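Chapter 7
Planning the Purchase: Grippers, Arms and the Money Around Them

By Rūta Dambrauskienė

Start with the part, not the catalog. What does the thing have to pick up, how heavy, what shape at the spot where the fingers close. Most bad purchases in this book (see the Skundari case, ch. 4) began with an arm somebody liked. Write the part down first. Then model it. A simulated grasp costs a few hours of staff time and can go in the file before any quote comes in. Rounded parts with a narrow neck are a good first test - two fingers on the neck, bulk of the weight above.

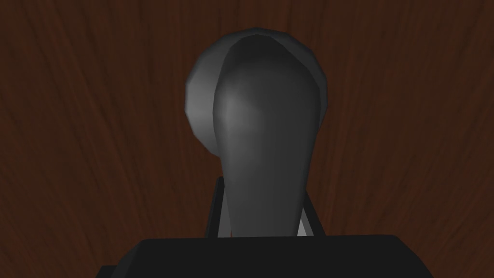

7.1 What goes in the budget

The arm is one line. Fingers, mounts, cabling, guarding, software seats, training, spares. Prekon budgeted 104 hours for setup and used almost 393. Same arm, same vendor, wrong plan. Put setup on it's own line and have the person doing the work sign off on it.

Finger sets: price 3, even if you think you need one. Check the opening width against your widest part and your narrowest. Then the reach - table depth, table edge, whatever walls are close by. Model the room along with the bench. A gripper that clears the tabletop can still be boxed in at the side.

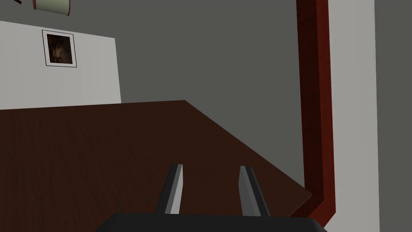 When should the simulation work be paid for?

Before the purchase order, out of planning money. At Kahraman it came out of the equipment line, and by November there was nothing left for spares. Keep the two apart and get the results in writting before anyone signs.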